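# Chapter 3: Will It Fit?

When I was a child in Plirnville, my aunt kept her odds and ends in a tub by the back door, and every December she'd try to get one more thing into it than it would hold. I think that's where my interest in volume began – watching her lean on the lid!

This chapter is about capacity, which is just the everyday question of how much room there is inside something. You'll need a ruler, some string, a ball and a small bin or tub with a lid. My own students use a tennis ball, and I'd do the same if you can find one. It's a lovely size to work with, and the fuzz gives us something to argue about later (do we measure to the fuzz or to the rubber?).

Before you measure anything, have a guess. Look at the ball, look at the opening, and write down whether you think one will go through the other. Adwoa Nartey, who checked the sums in this book, guesses better than I do, and I've been at it for years. 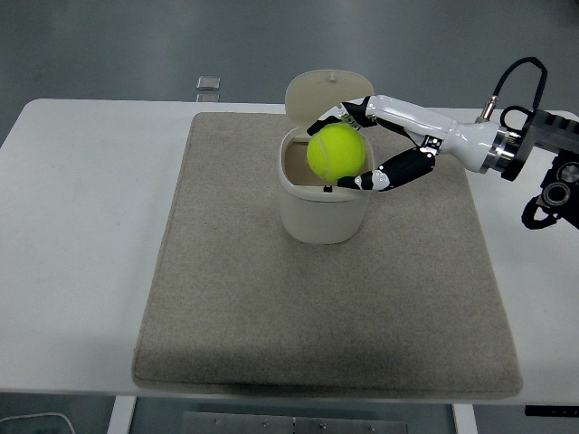

## 3.1 Measuring the opening

Start with the mouth of your container. Flip the lid right back so it's out of your way, then lay the ruler across the widest part and write the distance down in millimetres.

Now wrap the string once round the fattest part of the ball. Mine came to 205 mm. A friend in Pandbridge got 200 mm with hers, but she does pull the string rather tight. Divide your figure by pi and you have the distance straight through the middle – keep it handy, as we'll want it again in 3.2.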